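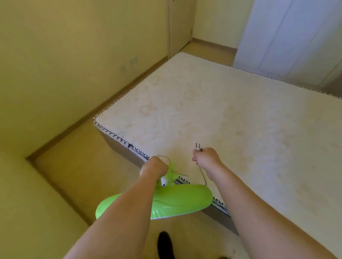 Wurnthorpe households will be able to have their lamps, kettles, radios and other small appliances checked free of charge from Tuesday, December 5, 2023, when the Fidura home safety scheme opens its doors in the old reading rooms on Tumard Street. The scheme has been a long while in the making, and all of us at Fidura are delighted to be able to tell our neighbours about it at last. It is meant for the ordinary things that get carried from room to room and house to house for years without anybody giving them a second thought - a lamp with a lime-green shade, say, with its thin pale cord and its little two-pronged plug, or the toaster that came with you from your first flat. Bring it in, have a cup of tea, and one of our trained testers will look it over while you wait.

The idea first came from Nandi Coetzee, who has run the Fidura advice line since it began and who found that a great many callers were asking much the same thing.

"People would ring about their heating bill, and just as they were saying goodbye they'd mention a plug that got warm or a lamp that flickered," said Nandi. "They felt a bit silly for asking, bless them, and they weren't silly at all. I wanted there to be a place where you could walk in with the thing under your arm and get a kind answer."

Funding of £3000 from the Ngcobo Trust has paid for testing equipment, a year's supply of spare fuses and plugs, and the training of 2 full-time testers, Thabiso Chauke and Deepika Annamalai. Over the summer the team tried out the sessions in a smaller way and looked at 251 items, and the lessons from those days (chiefly that we needed more chairs, and a good many more biscuits) have gone into the new timetable.
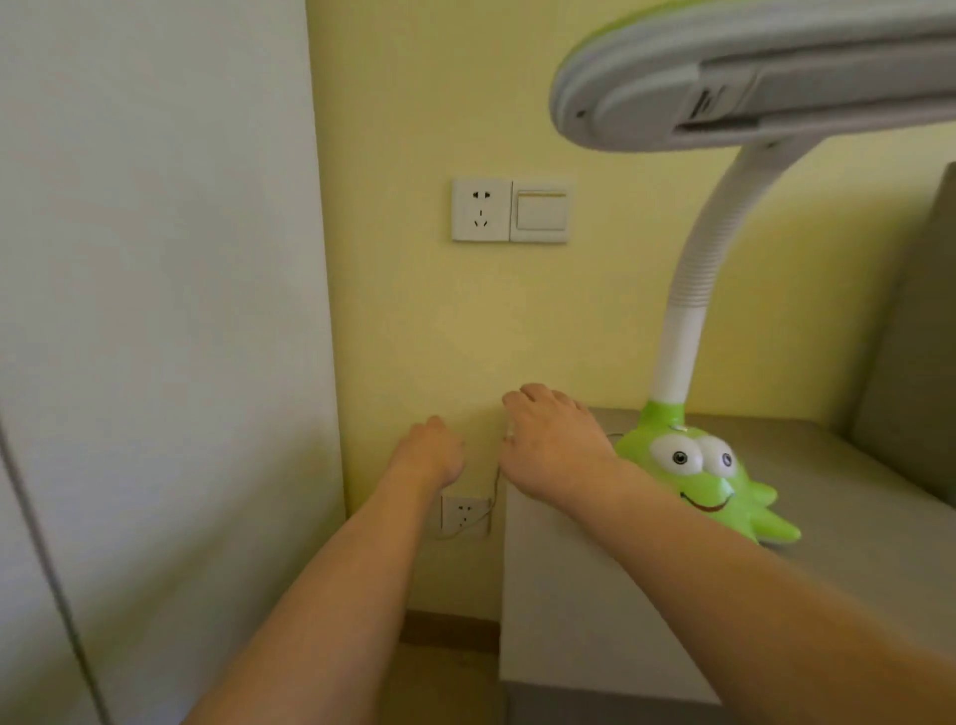 Each appointment lasts 45 minutes, so there is plenty of time to talk about the home as well as the appliance. Visitors can ask about where to run a cable so that it won't be tripped over, how many things can sensibly share an extension lead, and when it is time to call in a registered electrician. Our testers do not carry out work on fixed wiring, but they are very happy to explain what to ask for and what a fair written quote ought to contain.

"I grew up in a rented room where you didn't dare move the bed for fear of what the flex looked like underneath," said Thabiso. "If we can save a few people that sort of worry, I'll go home happy."

Those who find it hard to get into town can ask for a home visit, and Fadwa Nasr, who looks after the bookings, will do her very best to find a time that suits. Tenants are warmly welcome and need not tell their landlord beforehand. Anything that fails its check will be labelled and handed back with a note explaining why, and simple faults such as a wrong fuse or a cracked plug will be put right on the spot wherever possible.

The scheme will run through the winter and into April, when Fidura hopes to add evening sessions for people who work during the day.

Appointments can be made at the front desk on Tumard Street or through the Fidura advice line. Press enquiries should be sent to Ruan Swanepoel at the Fidura office in Wurnthorpe, who can also arrange interviews with the testers.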